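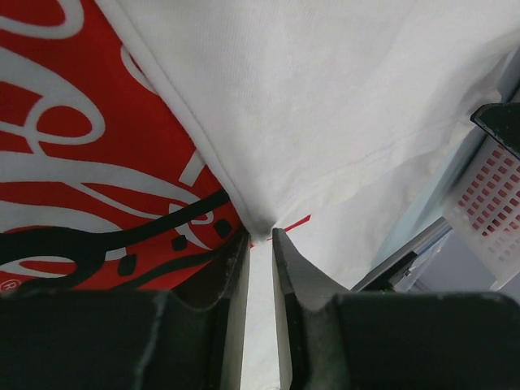 A record I did not expect to like

I have listened to the new Ondieki album every evening for two weeks, and I think I am ready to write something. It is called Hostano. I bought it without hearing a single song, only because Victor Mfinanga played bass on it, and I have followed his playing since his first band.

When I put it on the first time I was a little disappointed. The opening song has almost no drums, and the voice is so quiet that I had to turn the volume up two times. Then the second song comes in very loud and my neighbor knocked on the wall. I am sorry for that, if she reads this.

But on the third or fourth evening I began to hear how the songs are connected. The melody of the first one comes back in the last one, played slower and on an organ. The guitar parts are simple. Some of them I can play myself, and I am not a good guitarist. What makes them work is the bass, which often goes up when you expect it to go down.

The lyrics are mostly about moving away from a town and then coming back to visit. English is my second language, so maybe I miss some of the jokes. The line "I kept the key but they changed the door" I understood very well.

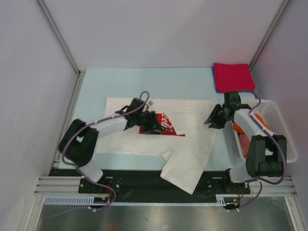

The songs I play most

"Brereck" is my favorite. It is a long song, and for the first half the same two chords are repeated while the singer talks more than she sings. After that a trumpet enters. I usually do not like trumpet in rock music, but this one is played softly and stays behind the voice.

"Slow Ferry" is the one you will hear on the radio if you hear any of them. It has a good chorus. I find the last minute too long, and I would have ended it after the guitar solo.

The only song I skip is "Paper Weather." It sounds like it was made for a different record, with the drum machine and the echo on everything. A friend told me it is the best song, so please do not trust only me.

The concert in March

I saw the band once before, in March, at a small hall in Berkham. They played some of these songs already, but I did not know the titles. The sound was not very good from where I stood, near the bar, and the singer had a cold. She apologized for it and drank tea between the songs.

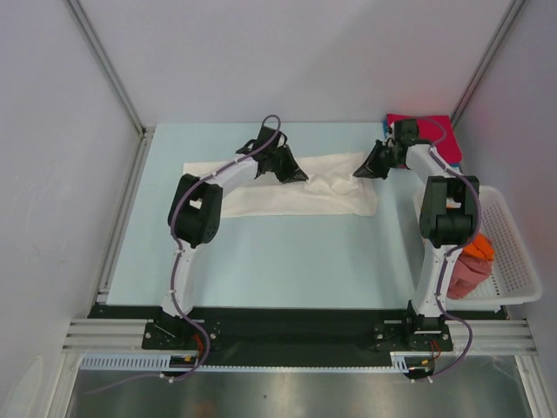 What I remember best is a new song they played near the end, only voice and bass. The people at the bar stopped talking. I looked for it on the album and I believe it became "Brereck," with the trumpet added later, but the words are changed, so I am not completely sure. If somebody has a recording of that evening, please write to me. I would like to compare the two versions.

I will try to see them again when they announce new dates. This time I will stand closer to the stage.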